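Collecting Two-Arm Demonstrations for Garment Sorting
Project report, Lenmont Robotics Laboratory
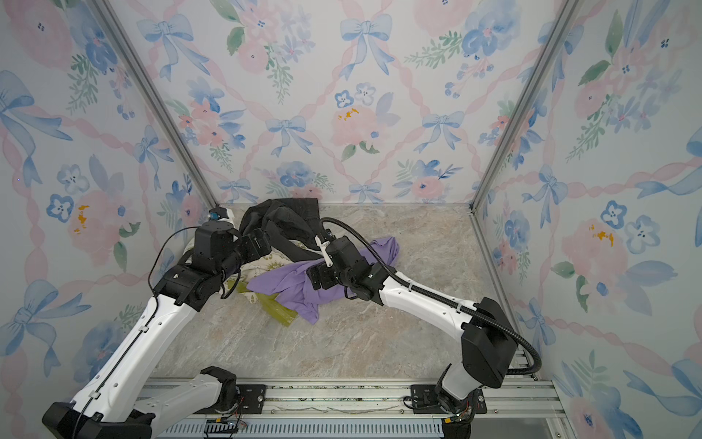

1. Purpose

The project set out to gather examples from which a learning system could be trained to separate mixed clothing. Earlier work at the laboratory used a single arm and folded towels, and its results did not carry over to garments that lie tangled together.

2. Method

All examples were recorded in one enclosure with 2 arms mounted on a shared rail. The walls were covered with patterned paper so that the system would not come to depend on a plain background. Each recording began with a heap of garments on the floor of the enclosure. The operator guided both arms by remote control until the garments lay apart. Operators changed places after every 10 recordings, and the heap was rebuilt by hand each time.

3. Data

A total of 2,716 recordings were kept. Around 200 were set aside for testing and were not used in training. Recordings in which a garment left the reach of both arms were removed.

4. Limitations

Dark fabrics were difficult to label, as folds could not always be told from edges. The set contains no garments with zippers. These will be added in October, when the second enclosure at Itdale becomes available.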